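How to get the smell out of plastic kitchen containers

I am using the same plastic bowls and boxes in my kitchen for many years, and sooner or later every one of them begins to smell of garlic or fish. Normal washing does not help, because the smell sits in the plastic and comes back when you close the lid. I have tried many methods, and the one below is what I do now.

You need baking soda, white vinegar, a soft brush and warm water. Hot water from the kettle I do not recommend, it can bend thin plastic.

First wash the container with normal dish soap and rinse it well. Soap that stays in the corners will make foam later and you will not see what you are doing.

Then mix 125 grams of baking soda with a little water until you have a paste like thick yogurt. Spread it on the inside with your fingers, also under the rim, and leave it overnight. 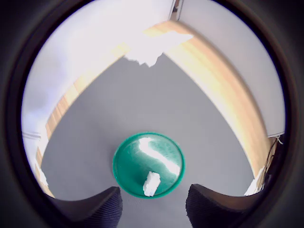 In the morning, rinse the paste away and fill the container with one part vinegar and four parts water. Wait 51 minutes – I know this is a strange number, but it is the length of the radio program I listen to, and the result was always good. Then empty it and rinse two times with cold water.

Lids need more patience than bowls. If the lid has a soft ring, take it out carefully with the back of a spoon and wash it separately. My old Ulero box smelled for months, and the whole problem was in this ring. Brush the groove, too, and let both parts dry completely before you put them together again.

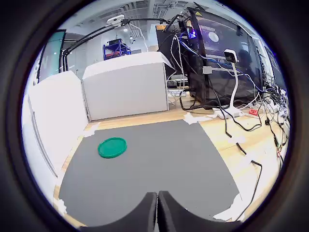
Guðlaug Hjaltested writes that she skips the vinegar and puts her boxes outside in the sun for one afternoon, which also makes tomato stains weaker. I tried it in February and there was not enough sun, so I will try again in summer.

Please store everything open. A closed box keeps the old air inside, and the next day you can start from the beginning.

Comments

Renu Rastogi
Does this work for turmeric? The smell is gone but my box is still yellow.

Guðlaug Hjaltested
Renu, for yellow only the sun helped me. It took several days.

Renu Rastogi
Thank you, I will put it on the balcony.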